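**Component:** Koda pilgrim registry / dues import
**Reported by:** Tegan Stubbs
**Priority:** High
**Status:** Resolved, pending export change

### Problem

The May dues file from Jodia loads without an error, but 42 pilgrims who paid at a branch still show as `DUES_OPEN` in Koda. The seat allocation run skips anyone in that status, so they have no flight group and no lodging assignment.

Expected: 781 payments posted.
Found: 781 rows read, fewer posted. The import summary says `COMPLETE` and lists no rejects.

### Steps to reproduce

1. Open Dues > Import and select the Jodia feed.
2. Run with default settings (page size 400, sort by last modified, ascending).
3. When the summary appears, filter the pilgrim list by `DUES_OPEN`.
4. Compare receipt numbers with the branch deposit report.

I could not reproduce it on the test server with the same file. It loads clean there every time.

### Checked so far

- Passport numbers on the missing records match the branch slips. No stray spaces, no dropped leading zeros.
- The missing records are spread over all nine collecting branches.
- Both single pilgrims and family groups are affected. In two families the parents posted and the children did not, which blocks the whole group from allocation.
- Reimporting the saved file changes nothing. Koda reports every row as already posted.
- Clearing the import cache: no change.
- Restarting the import service: no change.

The last item on the list was done overnight with no users logged in. Log excerpt from the original run:

```
import start feed=jodia sort=modified_asc
page 1 rows=400 status=ok
page 2 rows=381 status=ok
dup_check mode=silent
import end rows=781 status=COMPLETE
```

Attachments (3)
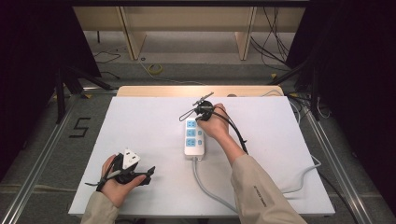
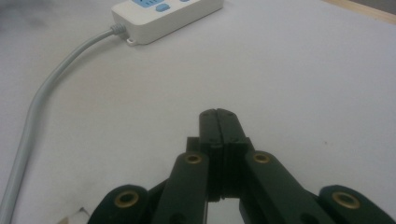
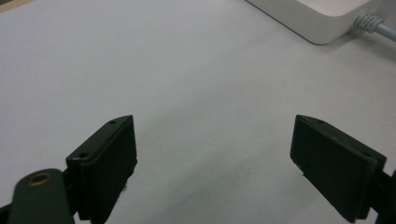
**Weronika Walczak:** The line to look at is `dup_check mode=silent`. Koda compares receipt numbers and throws away repeats without writing them to the reject list. If page 2 contained rows that were already on page 1, the row total would still come out right and the postings would be short. Can you export the receipt numbers from the saved file and look for repeats?

**Tegan Stubbs:** Exported. There are 42 repeated receipt numbers. Each one appears once on page 1 and once near the end of page 2. None of the missing pilgrims are in the file at all.

**Weronika Walczak:** Then the file was already wrong when Koda received it. The feed is sorted by last modified. A branch clerk who edits a payment after page 1 is fetched moves that record to the end of the list. Everything behind it shifts up one place, and the record that was first on page 2 is now last on page 1, where we have stopped looking. The edited record gets sent twice and the shifted one is never sent.

The test server reads a static copy, so nothing moves between pages.

Please confirm whether branches were editing during the import.

**Tegan Stubbs:** Confirmed from the Jodia audit view. Branches were correcting the group organizer code on pilgrims who had moved over to Kvaran. The edits fall between the two page requests, and the receipt numbers are the same as the repeats.

### Workaround

1. Set sort to `receipt_no` in the feed profile. Receipt numbers do not change after a deposit.
2. Set `dup_check` to `report`.
3. Request a new file from Jodia. Do not reuse the saved one.
4. Run the import, then rerun allocation for `UNASSIGNED` only. A full rerun will reshuffle flight groups that have already been announced.

### Result

**Tegan Stubbs:** New file requested and imported. 781 posted, no repeats, `DUES_OPEN` list empty. Allocation rerun for unassigned pilgrims finished at 4:10 p.m. Both split families are now in one group each.

**Weronika Walczak:** Leaving this open until the default sort is changed for the refund feed too. It uses the same paging and I have not checked it for missing rows. Until then, please run refunds after the branches close.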